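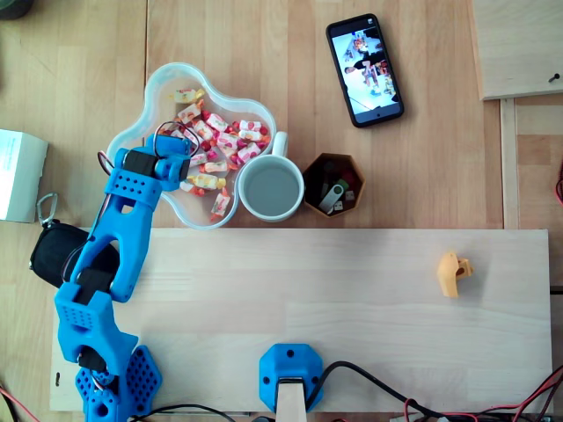
Kircombe candy shops to list ingredients on loose sweets

KIRCOMBE - Shops and market stalls that sell candy by weight will have to show a full ingredient list for every kind they stock, under a town rule that takes effect in August.

The town council passed the measure 6-3 on Saturday after a two-hour meeting at the Drorberg Street hall. It covers candy sold from bins, jars and trays, including pieces that come wrapped one by one but carry no label of their own. Factory-packed bags and boxes already have labels and are not affected.

Under the rule, a seller must post a card or sheet within reach of the customer. The card has to name the candy, list what is in it, and show in bold type whether it contains milk, nuts, wheat, soy or egg. A binder kept at the counter will also be accepted, as long as there is a sign telling customers to ask for it. Handwritten cards are allowed if they can be read easily.

The town counted 64 places that sell loose candy at least part of the year. Most are small. The list includes two movie theaters, the bowling alley, the gift shop at the ferry landing and nine stalls at the weekend market, as well as grocery stores with a bulk aisle.

Joni Vuorinen, who wrote the first draft of the rule for the town health office, told the meeting that parents had been asking for it for years.

"The box it came in has the ingredients printed on it, and then the box gets thrown out and the candy goes in a bin," Vuorinen said. "We are asking sellers to copy down what was on the box."

The health office took 265 written comments on the draft in the spring. Most supported it. Those against it were mainly from sellers who said they change stock often and do not have staff to keep cards up to date.

The owner of Laaksonen Sweets on Mill Road said her shop rotates its hard candy every week and has more than 100 kinds out before the winter holidays. She said she did not mind the idea but wanted more time.

"I have one part-time helper," she told the council. "If a card is wrong for a day, I want to know that I am not going to get fined for it."

The council changed the draft to deal with that point. A seller with a missing or wrong card will get a written notice first and 14 days to fix it. A second notice within a year brings a fine of $50, and a third brings a fine of $200. The first version had set a flat fine of $200 with no warning.

Members also dropped a section that would have required a separate scoop for every bin. Several stall holders had said they do not have room for that many scoops, and the health office agreed to handle the matter through advice to sellers. The advice sheet will ask shops to keep candy with nuts on its own shelf and to give it a scoop that is not used for anything else.

The three members who voted no said the town should have waited for the county, which is looking at a similar rule for bakeries and delis. One of them said sellers near the town line could end up printing their cards twice. 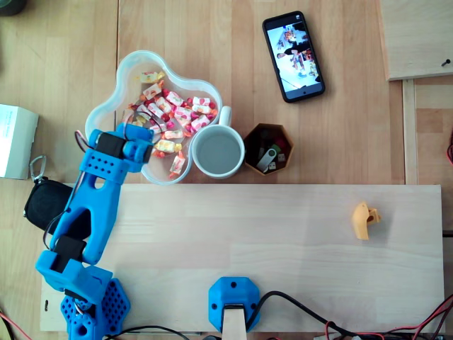
Candy given away for free was the subject of the longest debate. Banks, hair salons, dental offices and the public library all put out bowls of candy for visitors, and the first draft did not say whether those counted. The final text says they do not. The rule applies only where the candy is sold, or where it is handed out as part of a paid event such as a birthday party at the bowling alley.

Schools are not covered either. The school district has its own policy on food brought into classrooms, and the health office said it did not want to set a second one on top of it.

Vuorinen said the office would still send the advice sheet to any business that asks. It suggests keeping one empty package or a photo of its label in a drawer near any candy dish, so that a worker can answer a question from a visitor with an allergy. Following it is voluntary.

The town has set aside $3,166 for the first year. Of that, $2,000 will go to printing blank cards, which sellers can pick up at no charge from the health office or from the Clerkby branch library. The rest will pay for mailing the rule to every seller on the list and for two evening sessions on how to fill out the cards. Inspectors will check the cards during their regular visits, so no new staff will be hired.

The cards come in two sizes. The smaller one clips to the front of a bin, and the larger one is meant for walls and counters and has space for 12 kinds of candy. Sellers can also make their own if all the required details are on them.

One question left open is what to do about candy from makers that do not send ingredient lists with small orders. The market manager said at least two stall holders buy from home kitchens outside town and get the candy in plain bags. The rule says a seller who cannot find out what is in a product must take it off display. The manager asked for a grace period for those stalls, and the council said it would come back to the request at its next meeting.

Shoppers at the weekend market had mixed views. A father of two said he usually skips the loose candy because his younger son cannot have peanuts. He said he would look at it again once the cards are up. A woman buying caramels said she had never thought to ask what was in them.

The first evening session will be held at 7 p.m. at the Clerkby branch library. Sellers do not need to sign up but are asked to bring the labels or order sheets for any candy they have questions about. The full text of the rule is available at the front desk of the town hall and at the health office.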